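**Skadidham packing cell: progress report to Olska, March**

Short version: the two-arm cell runs, but the grip fault we reported in January is not fixed, and we don't think the supplier's explanation holds up.

Over the month we logged 1054 pick attempts with the film-wrapped black box and the smaller ribbed one. Caruso, who supplied the control software, put the earlier drops down to shiny film confusing the vision. We dulled the lighting and ran 400 more picks on the old settings. The drops kept coming. 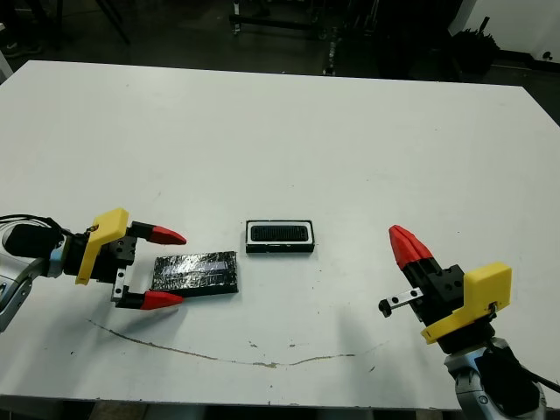
Our own suspicion is the red fingertips. They come to a point, so there isn't much surface to hold a flat box, and the wrap slides under them. Bruletti says its tips are rated for 500 hours. Ours started slipping well short of that, and we've asked what the rating was measured on. No answer yet.

The safety matter is separate and worries us more. On 3 occasions the right arm kept closing after a stop was called from the desk. Nobody was hurt. The log shows the stop being received each time, so "operator error" — Caruso's first reply — won't do.
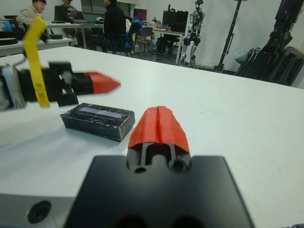

Until that is sorted, the rule is hands off the table while either arm is powered, and speed stays at the low setting. It's slowed us down and we will miss the April throughput target. We'd rather tell you now.

The handover between arms is in better shape, though we wouldn't call it reliable. It behaves in the morning and gets worse after lunch, which may be heat in the wrist or may be nothing. 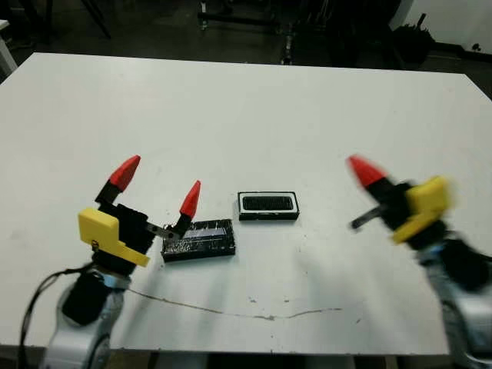 We're asking Olska to hold the second Caruso payment until the stop fault is reproduced and explained in writing. We also need approval to buy flat-faced tips from another maker. Bruletti's offer of a free replacement set is welcome, but it's the same shape.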